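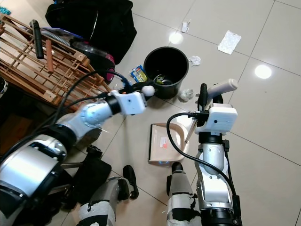 Cleaning floor tiles after grouting

Yanti Yusof
Hello all. We finished grouting the kitchen floor on Wednesday and now the tiles have a white haze. I mopped 2 times with plain water, it looks good when wet and then the haze comes back. The grout is Mistov, cement type, light gray. Can I use vinegar? The tiles are ceramic, I think, but the box is gone already.

Pinard
Vinegar will do it, I used it always.

Sanna
Please wait with the vinegar. If the tile is stone, the acid can mark it, and fresh grout does not like it either. First try a dry microfiber cloth and rub in small circles — the haze is often only powder. If it stays, leave the grout for 8 more days and then use a haze remover made for your type of tile. Test it in a corner and rinse with clean water, changing the bucket often.

tostumell41
Same problem in my hallway, the dry cloth was enough.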